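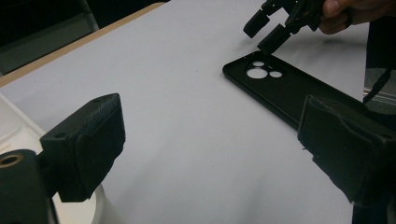 How long should one visitor demonstration last at an open day?

Plan nine minutes for each group, with two minutes of that time set aside for questions.

Section 9. Demonstrations for Visitors

9.1 Scope

This section applies to open days and arranged visits at the Stallesex training hall. It covers tabletop demonstrations given with the Ceneck hand-held grippers. Demonstrations in the Mendes workshop are covered in the workshop manual.

9.2 Before the doors open

1. Lay the white surface over the table and smooth out any folds.
2. Inspect the pads on each gripper finger. Replace any pad that is torn or lifting.
3. Open and close each gripper fully. The fingers must move freely and meet evenly.
4. Select the practice objects. Light, flat items such as a phone case are suitable. Glass, liquids and items belonging to visitors are not.
5. Start a new session in Fullis and confirm that the session name matches the visit sheet.

Note: Fullis closes an idle session after 165 seconds. If a group is late, leave the session unopened until the group is at the table.

9.3 Giving the demonstration

1. Ask visitors to stand behind the floor line.
2. Place one object flat on the surface, within easy reach of the operator.
3. Bring the fingers down slowly on either side of the object, close them, and lift it a short distance.
4. Set the object down before speaking to the group.
5. Repeat the task with the object turned to a new angle.
6. Invite one visitor at a time to try a gripper. The operator remains at the table throughout.

CAUTION: Keep fingertips clear of the pads while a gripper is closing. Long sleeves, lanyards and loose jewelry must be secured before a visitor takes hold of a gripper.

Note: An object that slips is to be left where it lands until both grippers are still – including when it falls to the floor.

9.4 After each group

1. Close the session in Fullis and save it.
2. Wipe the handles and the table surface.
3. Return all practice objects to the tray.
4. Record any fault on the visit sheet. A gripper with a recorded fault must be withdrawn until it has been inspected.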